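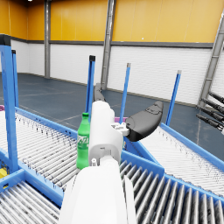
Husar dual-arm bottle handling station

Supplied by Rudness. Conveyor sections by Vesby. Page last revised 10 November 2021.

The Husar station is a two-armed robot for picking and re-placing single bottles on roller conveyors. It is delivered as partly completed machinery. The robot, the grippers and the control cabinet are covered by our declaration of incorporation. The finished line, with conveyors, guards and bins, is the integrator's to assess and to declare. Please read the rules below before ordering, as several of them affect the floor plan.

What is supplied

Robot body with head unit and two arms
Two parallel grippers, two fingers each
Control cabinet with safety controller
Enabling device on a fixed lead
Simulation model of the station with conveyors and bin, for layout checks
Assembly instructions and a blank risk assessment form

Conveyor sections, bins, fencing and light curtains are quoted separately. Vesby sections are painted blue as standard. Other colours are possible at extra cost, but safety yellow and emergency red are not offered for conveyor frames.

Standards to work from

Risk assessment follows ISO 12100. For integration of the robot, use ISO 10218-2. Where people will share space with the arms while these can move, read ISO/TS 15066 as well. Emergency stop functions follow ISO 13850. Conveyors have their own requirements, and a safe robot on an unsafe conveyor is still an unsafe line. Local rules may ask for more.

The hazard we see left out of assessments most often is the one between the two machines. An arm moving above a roller bed can trap a hand against a side rail even when the arm and the conveyor are each acceptable alone. List these places one by one, with the arm in its lowest working position.

Layout rules

1. Keep 100 mm clear between any moving part of the arm and any fixed rail, post or bin edge, except at the pick point itself. Posts that stand above roller height are to be entered in the cell model at their full height, caps included. If a post cannot be moved, set an arm limit in the safety controller and record it.

2. Where one conveyor passes under or meets another, treat the junction as a trapping point along its whole length. Fit fixed guards on the open side. Do not rely on the robot's reach to keep people out.

3. Bins at the end of a section must be fixed in position or checked by a sensor. A bin that has been pushed out of line is a common cause of dropped product. The bin at the upper end of the right-hand section in the standard layout is an open-topped container.

4. Trolleys and stands do not belong inside the guarded area during automatic running unless they are part of the approved layout. If they are, lock the castors and mark their place on the floor.

5. The pick point is set between the two arms, where both can withdraw without crossing. A bottle should be standing upright on the main conveyor before either gripper starts its approach, with the inner fingers turned towards each other and clear of the rollers.

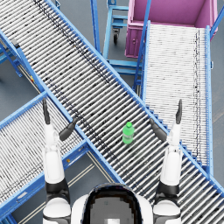
6. Only one arm closes on a bottle at a time. The other arm holds its position until the first reports that it has withdrawn. Two-arm gripping of a single bottle is outside the intended use.

7. Stop the roller section before the fingers go below bottle cap height. The stop signal must come from the conveyor controller and not from a timer in the robot program.

Gripper settings

Grip force is set per product and kept in the product record. Use the lowest force that holds the bottle through an emergency stop at full working speed. A force that holds during normal travel only is not acceptable. Test with full bottles and with empty ones, as thin plastic may give way under a force that a full bottle takes without trouble.

Check finger pads and the screws of the finger brackets every 14 days. Replace both pads of a gripper together. After any change of pad, bracket or finger, run the reference routine before going back to automatic. Loss of power must not open the gripper.

Proving a program before release

Every new or changed program is first run in the simulation model, then at reduced speed on the real station with the enabling device held, and then in automatic with the guards closed. A program is released after 100 picks in a row without a fault in automatic. If a fault occurs, the count starts again from the beginning. Changing a waypoint, even slightly, makes it a new program for this purpose.

The simulation is good for reach, clearance and order of movement. It is not evidence of safe stopping distance – that is measured on the real machine, with the heaviest bottle and at the highest speed allowed. Roller grip, belt wear and air pressure are also matters for the real station.

Records should show the program version, the layout version, the product, the name of the person who released it and the result of the stopping test. Keep them for the life of the line.

Fallen bottles

A fallen bottle is treated as a fault until the integrator has proved a recovery move for it. The grippers are set up for upright product, and a bottle on its side presents its cap and base where the program expects the body. It may also be turned at any angle to the rollers.

The default response is: stop the conveyor section, hold both arms, show the message on the panel. An operator then requests entry, waits for the lamp, opens the gate and removes or stands up the bottle. Reaching over a side rail with the gate closed is forbidden at all times, including with the arms at rest.

Where automatic recovery is wanted, it is written as a separate program with its own release. The cell model includes a start state for this work, with the green bottle lying on the rollers of the main conveyor by the right arm and both grippers open.

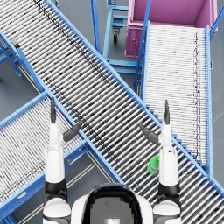 A customer in Geltville wrote in March to ask whether the second arm could be used to steady a fallen bottle while the first one picks it up, and said that their operators were opening the gate more often than they would like. Our reply was that steadying with an open gripper counts as contact by both arms and falls under rule 6. We advised them to look at the infeed first. The transfer between two of their sections had a step in it, and levelling the sections is cheaper than a recovery program.

Inspection and support

The safety functions are to be tested in full at least every 12 months, and after any collision, relocation or change to the guards. Rudness can carry out the test or supply the procedure to a competent person on site. Spare pads, brackets and enabling devices are kept in stock. For other parts, send the serial number from the cabinet door with the enquiry.

Quotations need a floor plan showing posts, gates and walkways, and a sample of each bottle type with its cap fitted.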